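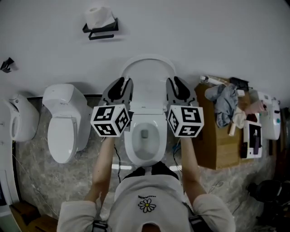
Marker-cube tracking

Marker-cube tracking is a software method for working out where a hand-held gripper is and which way it points. Each gripper carries a white cube printed with square black-and-white patterns, and a camera worn by the operator looks for them. It is used to record household chores, toilets included, a field with little competition for floor space.

Method

The tracker finds the corners of every visible square and solves for the pose of the whole cube. One face will do, though the answer may flip when that face is seen head-on. Two or three faces settle the argument.

Mestitz, a tracker written by Fongchan Onsri and Prakash Kurup, drops any gap longer than 5 frames and smooths the rest. Its manual spends 86 pages on calibration and one on cleaning the cubes.

See also

Camera calibration
Pose estimation
Remadmont (planner)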